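Robot club spends summer learning to undo a necklace

The students of the Lercombe College robotics club have spent the better part of five months trying to get a machine to do what most people manage in the dark, half asleep, with one hand behind their neck. They would like it known that the machine is improving.

The club's entry in this year's Kunetti Cup, a regional contest for secondary and college teams, is a two-armed sorter for tangled jewellery. Teams were told last October to pick a household chore and automate as much of it as they dared. Other colleges went for folding tea towels and pairing socks. Lercombe, after what its members describe as a short meeting, picked necklaces.

"We thought it would be easier than socks," said club supervisor Romain Gaillard, who teaches electronics at the college and has since revised his view. "A sock has the decency to stay roughly the same shape while you're looking at it."

The rules of the category are simple enough. A judge drops a piece of jewellery on the bench and the team's machine has to pick it up, pass it from one hand to the other and lay it out straight, all without anyone on the team touching anything. Points come off for dropped pieces. More points come off for swearing, though this clause has yet to be tested at a formal round. 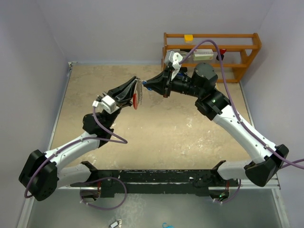
Passing it over is where the trouble lives. Picking up a chain from above was sorted out before Christmas, give or take a few trips under the bench with a torch. Getting a second gripper to take it from the first is another matter, as there is very little to aim for. The practice piece is a small grey metal chain with a thin red disc on it, and once it is held up by the top it bunches into a narrow bundle with the disc hanging beside the lower part. The left arm does the pinching. The right comes in from the side, and the club's arguments are mostly over the last little stretch before it gets to the links.

One camp wants the right arm to go for the disc, on the grounds that it is the only part a sensible person would grab. The other camp points out that the disc turns, and that a thin thing seen edge-on is hardly there at all. Both approaches are in the software. Which one runs on a given afternoon depends a good deal on who got to the lab first.

Each arm carries its own camera at the wrist, so in theory the pair can look at the same chain from two sides and come to an agreement. In practice they have been known to disagree at length while the chain swings between them. The students have taken to calling these episodes staff meetings.

The club has logged 1,712 attempts at the handover so far, every one of them entered in a spreadsheet with a column for remarks. The remarks start out technical in the early weeks and get shorter as the rows go on. By the end of January a good many of them say only "no".

Of those attempts, 520 ended with the chain in the correct gripper. Gaillard is relaxed about the figure, pointing out that most of the successes come from the last few weeks and that the early ones were, in his words, "largely the chain's idea". The best unbroken run stands at 102, set on an afternoon when the heating had failed and the whole club was working in coats. There has been a quiet campaign to leave the heating off ever since.

Much of the training is done by hand. A student guides the arms through the movement with a pair of controls, the software keeps a record, and the machine has a go at copying what it was shown. That puts a premium on steady hands, and the club has found its steadiest in a second-year baking student who joined by accident while looking for the chess club. She has been asked not to leave.

The practice chains come from Pruvost, the jewellery repair shop on the high street, which donated a biscuit tin of odds and ends too worn to sell. The shop's owner has been promised first refusal on the finished machine. She has asked what it would cost her in floor space, and is thinking about it.

Money has been the usual adventure. The college put up $2,000 for the year, and the club topped it up with a sausage sizzle and a raffle for which the first prize, with some inevitability, was a necklace. The winner's was already untangled.

At the contest, Lercombe will be up against nine other teams, among them last year's winners from Zomico, whose dishwasher stacker is remembered warmly by everyone except the owner of the plates. Gaillard says his lot are aiming for the middle of the table and would be delighted with a certificate of any colour.

There are still a few things on the list. Knots are out of scope for now, as is anything with a clasp. Bracelets were attempted once and will be revisited next year under different management. The team would also like the arms to go a little faster, as a single handover now takes long enough for a spectator to make a cup of tea, though spectators at the last open evening seemed happy with the arrangement.

The club meets after classes on Tuesdays in the electronics lab and is open to students from any course. Donations of broken chains can be left at the front office in an envelope, preferably tangled.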